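Small bags, round tables: a chat with Bezawit Woldegiorgis

By Marta Harasym

The first thing Bezawit Woldegiorgis did when I sat down was move my coffee. I'd put it right in the middle, which is where anybody would put a coffee on a round table, and she slid it back towards me without breaking off what she was saying.

"Middle's for the bag," she said. "Sorry, carry on."

I'd come to Kustanley to talk about pouches. If you've been to the winter market in the last couple of years you'll have seen hers, the soft fabric ones with a busy print on the body and one plain strong colour for the opening. She sells them under the name Hidmont (it was her grandmother's word for the front room, the one that was kept nice) and by the time we met in December she'd sewn 137 of them. I own one. It has a lip balm leak in it that I didn't mention.

What I hadn't expected was that she'd want to talk so much about tables, and about cleaning them.

"People buy a pouch to be tidy and then they tip the whole thing out on a mucky desk," she told me. "You do the table first. I'm quite boring about it! Spray, wipe, let it dry, and then you can put your things down and see what you've got."

I asked whether she had strong views on the spray as well, and she laughed and said no, whatever's under the sink, as long as the trigger doesn't drip. She does have strong views on cloths. We spent a good long while on cloths, and I'm leaving nearly all of it out, but she'd like you to know that fabric softener ruins them.

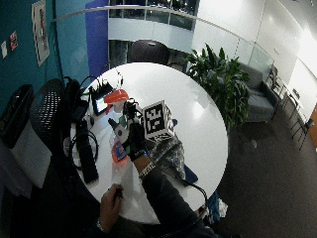
The spray bottle with the orange trigger, next to a patterned bag on the round white table.

Bezawit doesn't have a studio. She cuts and sews at home and does everything else at Kustanley, where she has a pass for the shared floor. It's a big, bright place with teal paint on the wall and a glass railing that curves round the opening, and there are 215 people with passes, so you take whatever table's going. She likes the round ones.

"A square desk has corners, and corners are where things go to be forgotten. You push a receipt into the corner and that's it, it lives there. With a round table there's nowhere to push it."

I said that my receipts would manage it. She said I could always put them in the bag.

Her habit, and she does this with customers too when they'll let her, is to ask people to empty out whatever they carry and sort it before it goes back in. She calls it "the tip-out". You put the empty pouch in front of you and everything else goes round it, and you pick up each thing once and decide. In goes the stuff you'd be annoyed to be without. The rest goes home, or in the bin, or back to the person you borrowed it from.

"Pens!" she said. "Everyone has somebody else's pen."

I had three. One of them was from a hotel I've never stayed in. 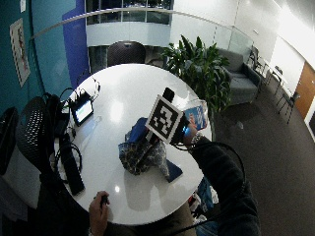
The flat things are what cause the trouble, according to Bezawit. A lip balm or a packet of tissues will find its own place in a soft bag, but a card or a slim case slides under everything, and it'll slide under the bag as well if you give it the chance. She's lost a library card that way and was halfway down the stairs before she went back for it. When the paisley-looking pouch is sitting crumpled in the middle of the table, with a flat dark-blue something poking out from under its lower edge and a little blue box off by the rim, you can see what she means: the box you'd spot from the door, and the flat one you could easily leave behind. Her answer is to lift the bag before you stand up. Every time, even if you're only going to fill your water bottle.

She started making them after a job at Doltumer, the stationery wholesaler, where she spent her days packing sample folders. "I was good at it," she said, "and I was so bored. But I got a feel for what people put together. They always want a bit more room than they've got, and if you give them a lot more they fill it with rubbish." So the Hidmont pouch comes in 2 sizes and she won't be talked into a third, although her sister has tried, and so has a very nice man from Thepsuriya, the gift shop by the station, who wanted something big enough for a hairdryer.

I asked why the plain colour at the top. I'd assumed it was for looks.

"It's so you can find the hole," she said. "Really! You've got a bag with a pattern all over, it's soft, it's collapsed on the table, and you're poking at it trying to get in. If the opening's one solid colour your hand goes straight there. My first few were print all the way up and I used to put my keys down the outside of them."

The royal blue is her favourite and it sells best as well, usually with navy underneath. She's tried a mustard, which she loves and which customers pick up, admire and put back.

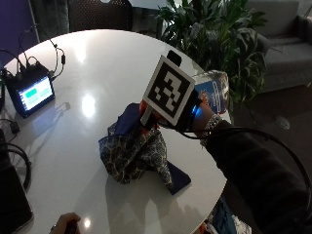
Navy with a grey and cream print, and royal blue at the opening.

The softness gets mentioned a lot, not always kindly. There's no stiffening in a Hidmont pouch, so it flops. I asked if that bothered her and she said people write to her about it, and she writes back to say that a bag which stands up by itself takes up the same room whether it's full or not. A floppy one goes in a coat pocket.

"And you can wash it," she added, looking at mine, and then I did have to own up about the lip balm. Cool wash, inside out, dry it flat – and she's fairly sure the mark will come out on the second go.

We did my tip-out at the end, since I'd been putting it off. I kept my keys, my headphones, a plaster, one pen and a tape measure that I do use, whatever she thinks. She made me give up a button that I'd been meaning to sew on since the spring, and then took it back off the pile and asked if I had the cardigan with me.

Hidmont pouches are on sale at the winter market and at Thepsuriya until the end of the month, in both sizes. The mustard ones are reduced.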